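Cundeck Coastal Relay: entries open for spring

2024-03-07 | Reading time: 2 minutes

Entries for the Cundeck Coastal Relay are now open, with the race moving to the last Saturday of March. 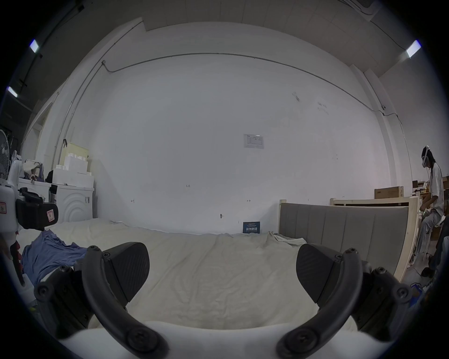 Haf Gronow wrote to us after last year's race to say that the old start time was too early for anyone coming by train, and that two of her team missed the first leg. The organisers have had other letters along the same lines. The first runners will now go at 10.30 from the harbour car park, and number collection stays open until 10.

The route is 32 kilometres, split into seven legs. Teams can have up to seven runners, and anyone may run more than one leg as long as they are not back to back. The longest leg is still the climb from the boatyard to the old signal station. Leg four has been moved inland while the sea wall is repaired, so it now follows the farm track and rejoins the coast path at the second gate. Trail shoes are a good idea for that one.

Last year 69 teams finished, with 498 runners and reserves signed up between them. There is room for a few more this time, but the field will close when the changeover points are full.

Entry is per team and can be paid by card on the Plement booking page. Names can be changed up to the Wednesday before the race. Rooms in town tend to go early – the Rimkutė guest house is taking two-night bookings only, and the campsite does not open until after Easter.

Kurero is lending the timing chips again. Please hand them back at the finish, as lost ones are charged to the team captain.

Comments (3)

Ryota Tanabe
Is the farm track all right for a support bike or is it runners only?

Mawar Saragih
Runners only on leg four according to the entry form. Bikes can wait at the second gate.

Lukian Sirko
Glad about the later start. We need one more for a mixed team, any pace, preferably someone who likes hills.

Contact the newsletter desk | © 2024 Cundeck Coastal Relay | Back to top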